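Hand-held grippers: stock pads or third-party, and do you run two or one?
Grippers and End Effectors > Data Collection Hardware

alundgren
Posted 2025-03-17

I have been comparing two sets of fingertip pads on a pair of hand-held two-finger grippers. The stock pads are the blue ones. The other set is from Lakard, same outline but softer. The job is clearing small household things off a table into an open carton, which is what our arm will be doing at the Girnasby site.

I did 13 runs with each set. Stock pads dropped 4 items over all the runs, Lakard dropped 2. The Lakard pads are better on thin plastic and worse on anything flat, where they fold at the tip before the grip closes.

Question for people who have done this longer: is the difference worth changing pads on both hands?

tinsnips
No. Two drops is nothing at that sample size. Do a few hundred and come back.

Also, what was the order? If you ran stock first and Lakard second, you were better at the job by the second set.

alundgren
Stock first, so fair point. I can alternate next time.

naveed_j
I'd look at the linkage before the pads. On my pair the pivot screws backed out a little after a long session and one fingertip started landing ahead of the other. It feels just like a soft pad. Check that both tips meet evenly when you close the gripper slowly on a sheet of paper.

Naveed Jafri
Dreneck test bench

tinsnips
Agree with Naveed on the screws. Disagree that it feels the same. A loose pivot clicks.

naveed_j
Mine did not click.

furukawa_fan
We keep a log at work and are at 1,405 grasps on one set of stock pads. Wear shows up on the inside edge first. We wipe them with alcohol at the start of a session and that made more difference than any pad we bought. The Furukawa controller we use on the arm side has a force limit, so we never needed soft tips there either.

Are you using both hands at once or one at a time? I find two-handed work slower for small stuff. The second gripper gets in the way of the first camera.

alundgren
Both, one in each hand. It does block the view sometimes, but wire things are hard to free with one gripper. I tried lifting a tangled rack by one end and everything caught in it came along.

The paper test showed the left tip closing late on one unit - nearly a paper thickness. I tightened it and have not rerun anything yet.

Views from the hand-held units, stock pads:

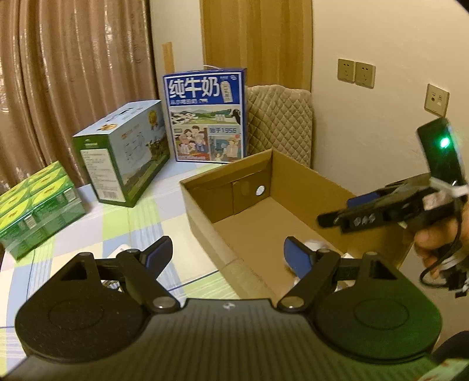
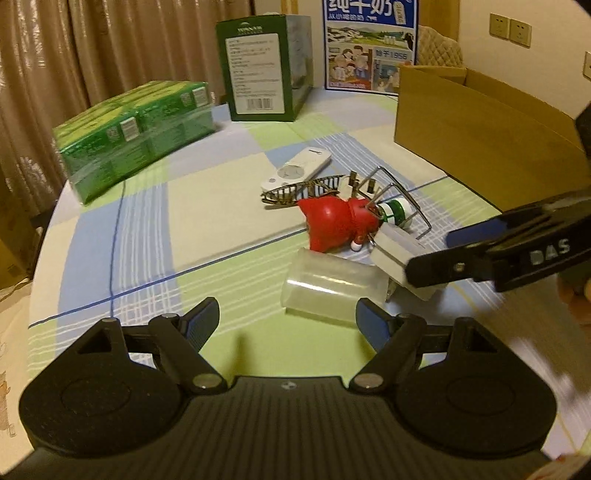
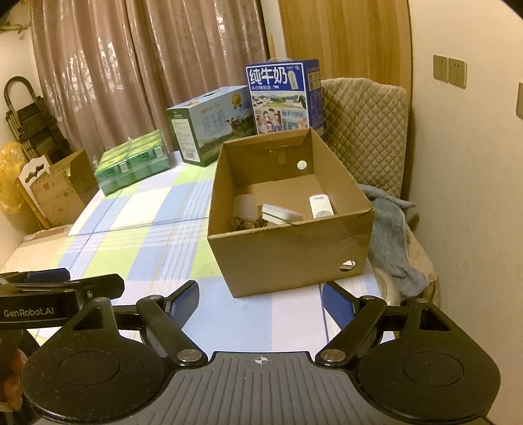 tinsnips
Cup on its side is a good test object. Try it from the rim and then from the wall, and log them separately. Soft pads should win on the wall and I doubt they do anything at the rim.

furukawa_fan
I would move the carton closer to you. Reaching over a cardboard wall with the fingers spread costs you clearance, and you end up releasing high. Some of your drops might be that and have nothing to do with grip.

alundgren
How do you count a high release? I only logged a drop if the item left the fingers before it was over the carton.

furukawa_fan
We count it as a separate column. The item made it in, but the arm would get a bad example from it.

naveed_j
For flat things like a remote, tip the wrist and take it by the long edges. Closing straight down on the short ends is where soft pads fold. Lakard was supposed to have a stiffer version out in June, but I have not seen one.

tinsnips
I have the stiffer ones. They are just the stock pads in a different box.

naveed_j
Not the same durometer according to the sheet I was sent.

tinsnips
I put a gauge on them. Same reading.

alundgren
I will leave the Lakard pads on the right hand and stock on the left for the next batch, then swap. Rim and wall grasps logged separately, high releases in their own column. Arm trials wait until that is finished.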